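September 2021

I've been putting off writing about the great wool relearning, mostly because it involves admitting to the jumper. If you've been reading for a while you'll remember the jumper. Bottle green, Stavari yarn, took me the best part of a winter, and in May I washed it at the wrong temperature and took out something that would have fitted a teapot. So I've spent the summer learning how to look after wool properly, and this is a long one, so get the kettle on.

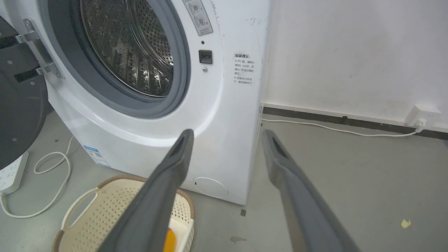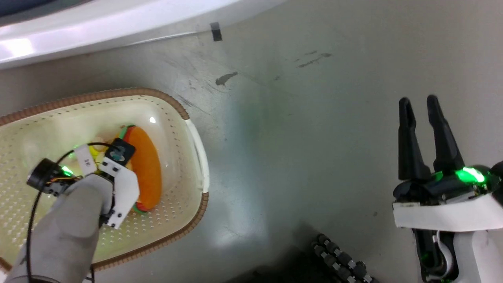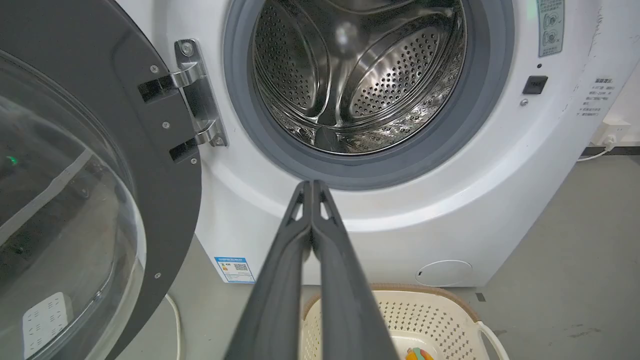
I sulked for a good week after the teapot incident. I'd knitted that jumper through two colds and a power cut, and I'd reknitted the left sleeve twice because I can't count when the telly's on. I kept the remains on the back of a chair and glared at them whenever I walked past. Then I got cross with myself, ordered more yarn and decided that before I cast on another stitch I was going to find out what I'd done wrong.

What I'd done wrong was nearly everything! I'd always believed it was hot water that shrinks wool, full stop, and it's a bit more complicated than that. Wool fibres have tiny scales on them, a bit like a pine cone. Get them warm and soapy and knock them about and the scales catch on one another and won't let go, and that's felting. Heat makes it happen faster but the knocking about is just as bad. I'd done both, for well over an hour, with a pair of jeans in there for company.

So I started experimenting on swatches. I had three yarns in the cupboard — the leftover Stavari, a ball of Kivura sock yarn that I bought purely for the colour (it's called Wet Slate and it looks exactly like wet slate) and some very hairy stuff from Premska that I've never found a use for. I knitted little squares from each, forty stitches by fifty rows, traced round them on the back of an old roll of wallpaper and then treated them all terribly in different ways.

The Kivura came through everything. It's a superwash, so it's been treated to stop the scales catching, and I could have boiled it with the potatoes. It did grow, though. Superwash does that, it goes all long and floppy when it's wet and you have a moment of pure horror when you lift it out, and you have to pat it back into shape like pastry. The square ended up a finger's width longer than its outline and never quite came back.

The Stavari was the one I cared about. In cool water with no rubbing it was perfect, in fact it came out softer than it went in. I tried one square in warm water, left completely alone, and that was fine too, which surprised me. The square I squeezed and swished in warm water for as long as the kettle took to boil had already started to go fuzzy at the edges. You could hardly see the stitches by the time I stopped. Poor little thing. I've made it into a coaster.

The Premska hairy stuff felted if you looked at it. I've decided that's what it's for, and I'm going to make slippers.

Anyway, after all that I've got a routine, and I've stuck to it since July without a single disaster. I do everything in the bathroom sink now, one garment at a time, unless it's a big cardigan, in which case it's the washing-up bowl in the bath. Cool water, the sort of cool where you don't flinch but wouldn't want to get in. The wool wash I've settled on is the no-rinse one my local yarn shop sells in 300 ml bottles, and a capful does a jumper. I did try plain shampoo, as lots of people swear by it, and it does work, but it took me five rinses to get the bubbles out, and every rinse is another chance to fiddle with it.

Push the jumper under, let it go, walk away. That's the hard bit for me, I'm a fiddler. I set a timer for twenty minutes and go and do something in another room. When I come back I let the water out with the jumper still in the sink and press down on it with flat hands. No wringing, and no lifting it by the shoulders either, as all the water runs down into the hem and you get a dress.

Then the towel. I lay the biggest towel I've got on the floor, put the jumper on it, roll the whole lot up like a Swiss roll and walk up and down on it in my socks. This is by far the best part and I look forward to it all week. If it's a thick jumper I'll do a second towel.

Drying is where I've had to spend a bit of money. I used to hang things over the banister and then wonder why all my sleeves came down to my knees. I've now got an Aigner flat drying rack, the mesh sort that folds up, and it lives over the bath. It's a bit wobbly on one corner and I've wedged it with a folded bus timetable. A DK jumper takes a day and a half at this time of year with the window open. I turn it over once, usually before bed, and I keep it well away from the radiator even when I'm desperate to wear it.

One thing I really wish I'd started years ago is writing down the sizes. I've got a notebook now, and each jumper gets a page: chest, length, sleeve, before its first wash and after. It takes a couple of minutes with a tape measure and then when you're patting it out on the rack you know what you're aiming for. My grey cardigan has apparently been growing steadily since I made it. I'd thought it was me getting smaller (ha).

Also, wash it less! I was washing my jumpers after every couple of wears, the way you would a T-shirt, and there's really no need. Hang it by an open window overnight and most things just go. I've got one I wore all through August in the garden, for bonfires and everything, and it's had one bath.

As for the new green jumper, I've cast on. I weighed the yarn before I started, as I'm being good, and I've got 414 g, which should leave me enough for a decent collar this time. The pattern asks for 100 stitches at the neck and I've gone up a needle size so it'll go over my enormous head without a fight. It's top down, so I can try it on as I go, and I'm currently at the bit where you split for the sleeves and there are stitches on scraps of yarn all over the place. The old one had 200 stitches round the body and was a bit snug even before its accident, so I'm adding a few under each arm.

I've had a couple of emails asking whether a felted jumper can be rescued. Sort of, sometimes, a bit. I soaked mine in cool water with a good squirt of hair conditioner for half an hour and then pulled it gently in every direction while it was wet, and I did get some width back. It'd have needed to double, mind you, so it was never going to be a happy ending. If yours has only gone up one size it's definitely worth a try. Mine's been cut up for mittens, lined with an old fleece, and they're the warmest things I own.

I'll put up some notes on the collar once I've got that far. If anybody has a good way of stopping the first row of twisted rib from flaring, please leave it in the comments, I've ripped out three goes at it on the swatch and I'm running out of patience.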